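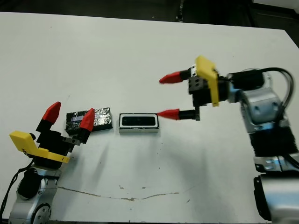

Bench surface for small electronics – white top, yes or no?

bench_tilton
I am refitting a bench for sorting and wrapping small modules. The choice is between a matte white top and a grey ESD mat over the existing board. Parts are mostly flat rectangular items, the largest 200 mm long. Lighting is overhead only. Has anyone run a bare white top for any length of time?

ohmsandends
Three years on a Brovex white top. Black parts are very easy to find on it. Specks and scuffs are equally easy to find. I wipe it down at the end of each session and no longer worry about the marks. 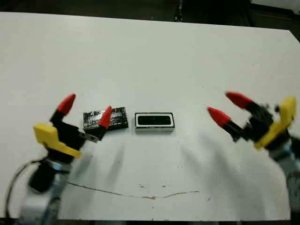
The thing to watch is fine cracking. A hairline in the finish will collect flux and solder dust, and after that no cleaner shifts it. Fill it early or turn the board over.

mat_finish
Disagree with the bare top altogether. Anything with exposed contacts should be on a dissipative mat with a ground lead. Foil wrapping is no substitute, and on unpowered boards with a coin cell fitted it can short the cell.

ohmsandends
For bare boards, agreed. For modules already in a case or taped up, a mat gains you very little.

bench_tilton
Most of mine are cased. A few are wrapped in foil and tape by the previous owner and I would prefer not to unwrap them.

mat_finish
Then put insulating tape over the contacts before any foil goes near them. The Brilstead mat is 300 mm deep, so it would cover the front strip only. 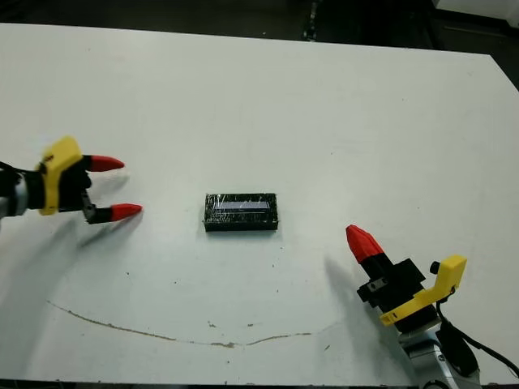
It can also be lifted off when you need the full width. Lay small boxes flat with the long side facing you and leave a gap between items, otherwise labels get hidden and the wrong one is picked up.

ivanov_17
Matte, whichever you choose. Gloss white under overhead light gave me glare on every shiny surface.

bench_tilton
Matte white it is, with the mat at the front. Will order in July.

mat_finish
Check the ground lead is included. Mine came without one.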